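致Rornov基金项目组：关于体育博彩赞助影响研究的中期进展报告

报告人：Yanling Qiu
2021年10月8日

本报告说明Betinard研究小组自上次汇报以来的工作情况。先说结论的可信程度：目前手头的数据足以质疑赞助商提供的几种说法，还不足以证明我们自己当初在申请书里写下的假设。请项目组读下面各节时记住这一点。

一、背景与本期任务

贵基金资助我们考察一个问题：职业球队与博彩公司签订赞助协议之后，球迷的投注行为究竟有没有变化，变化又有多少可以归到赞助头上。申请时选定的对象是Flestari联赛与Quintero公司之间的协议。这份协议在宣传材料里被称作“提升球迷参与度的长期合作”。什么叫参与度，材料里没有定义。我们两次去函询问，收到的答复是把原来的新闻稿又发了一遍。

本期的任务有三项：完成第一轮问卷，取得协议前后的投注汇总数据，并走访一部分受访家庭，了解他们看比赛和下注的习惯。第一项完成，第二项只完成了一半，第三项进度落后。

二、问卷

问卷共发出1516份，收回有效答卷1000份。单看回收情况，这个结果比我们预想的好，但我不主张拿它做文章。问卷是通过球迷俱乐部的邮件名单发放的，愿意回答的人多半本来就关心这个话题，其中有反对博彩广告的，也有天天下注、想替自己喜欢的平台说几句好话的。对博彩毫无兴趣的普通观众在样本里恐怕偏少。Clémence Renaud正在做加权处理，她本人对加权能补救多少也不乐观。

答卷中有604人表示能说出球队赞助商的名字。Quintero的公关部门得知这个数字以后，很快来信希望引用，理由是“品牌认知度令人鼓舞”。我们没有同意。记得住球衣上的名字和因此去开户是两回事，问卷里也没有任何一道题能把这两件事连起来。何况赞助商的名字在题干前一页的示例里出现过一次，这是我们设计上的疏忽，第二轮会改。

关于“赞助是否影响您的投注决定”一题，绝大多数人选了“没有影响”。这类自我报告的价值有限。问一个人广告对他有没有用，他通常会说没有，如果这种回答可信，广告行业早就不存在了。反过来，我也不认为可以据此断定他们都受了影响而不自知。第一轮的这道题只能先放着。

三、投注汇总数据

按照协议，Quintero应当在6月底之前提供协议生效前后的按周汇总数据，包括新开账户数、活跃账户数和单笔金额的分布。实际收到的是按季度汇总的表格，没有单笔金额，新开账户与重新激活的旧账户合并在一栏里。合并之后，增长看上去相当可观。如果把重新激活的部分剔除，增长还剩多少，我们不知道，对方说拆分“在技术上存在困难”。

Lâm Diệp曾经处理过类似的数据，他的看法是，任何能够生成合并表的系统都必然先有拆分的字段。我同意这个判断。我们已经第三次提出书面要求，并附上了合作备忘录中的相关条款。

还有一个时间上的问题。协议生效恰好与新赛季开始重叠，而投注量在赛季初本来就会上升。没有往年同期的数据作对照，任何人拿这条曲线说赞助“带动”了投注，或者说赞助“没有危害”，都没有依据。我们自己的初稿里也有一张类似的图，标题写得过于肯定，Évan Royer在内部审阅时要求撤下，现已撤下。

四、家庭走访

走访的目的是弄清问卷里看不到的部分：比赛在哪里看，看的时候手机在谁手里，家里其他人知不知道有人在下注，赛前赛后的推送通知多不多。访谈一般在受访者家中的客厅进行，每次由两名组员到场，一人提问，一人记录，不录像。

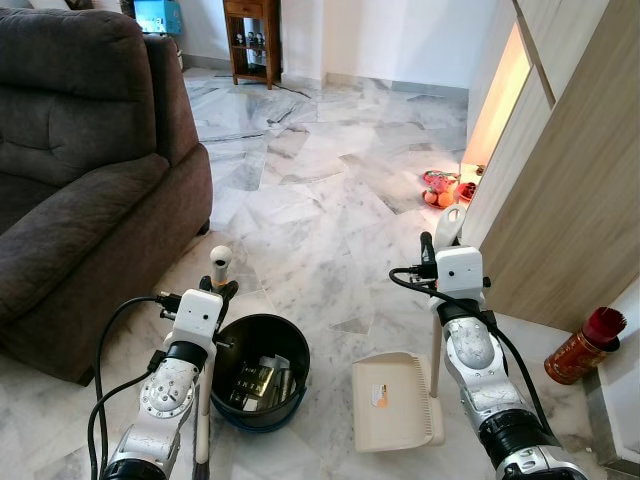
进度落后的主要原因是约访困难。不少人在问卷里勾选了愿意接受走访，真正打电话过去时又改了主意，有几位的解释是家里人不赞成谈这个。这种拒绝本身也许说明了一些情况，但我们不打算把它写成发现。拒绝的理由很多，猜测不能代替记录。

已经完成的访谈里，有一点反复出现：受访者谈到赔率时往往很熟练，谈到自己一个赛季总共输赢多少时就含糊起来，数字在同一次谈话里前后都对不上。因此Évan Royer建议增加一份由受访者自愿导出的账户流水，用来核对口头说法。我对此有保留。愿意交出流水的人大概正是账面不难看的人，这样做可能只是换一种方式把偏差放进来。目前商定先在小范围内试用，效果不好就放弃。

另外，几位受访者提到赞助协议公布以后收到了印有球队标志的免费投注优惠。Quintero在给我们的说明中称，优惠的发放“与球队合作无关”。两种说法不可能都对，除非球队标志的授权也与球队合作无关。我们已向联赛方面索取标志使用的授权清单，暂无回音。

五、与合作方的关系

项目组上次来信问及我们与Quintero的沟通是否顺畅。礼节上是顺畅的。每次会议对方都准时出席，也都表示高度重视独立研究。但是会后落实的事项不多，而会议纪要里凡是对方承诺的部分，总会被改成“将予以研究”。从本期起，纪要由我们起草，并保留修改前的版本。

需要说明的是，对方曾提出为第二轮问卷提供抽奖礼品，我们谢绝了。Flestari联赛的新闻部门也曾建议发布一份联合声明，宣布“初步研究未发现负面影响”。未发现，是因为还没有能力去发现。这样的声明我不会签字，也请贵基金在收到类似提议时先与我们核对。

六、经费

支出总体在预算之内。差旅一项用得少，因为走访推迟，这不应算作节约，余下的部分到下一期还要花掉。数据处理一项略有超出，原因是季度表格的格式几次变动，每次都要重新整理。明细表由Clémence Renaud另行寄送。我们暂不申请追加。

七、下一阶段安排

第二轮问卷将去掉前页示例中的赞助商名称，并增加一组从未关注该联赛的受访者作对照。走访继续进行，约访电话改在晚间拨打，由Lâm Diệp负责。如果下次汇报之前仍然拿不到按周拆分的数据，我建议放弃原定的前后对比分析，在最终报告里如实写明数据未能取得以及索取的经过，把力量转到问卷和访谈上。这样一来，申请书中的第一个研究问题将无法得到回答。与其用季度表格勉强给出一个估计，我宁愿空着这一格。

请项目组就两件事给予书面意见：一是是否同意上述替代方案，二是贵基金能否以资助方名义向Quintero发函，催要备忘录中列明的数据。第二件事如果不便出面，也请告知，我们好另作打算。

附：第一轮问卷全文、与Quintero往来函件目录、走访提纲修订稿。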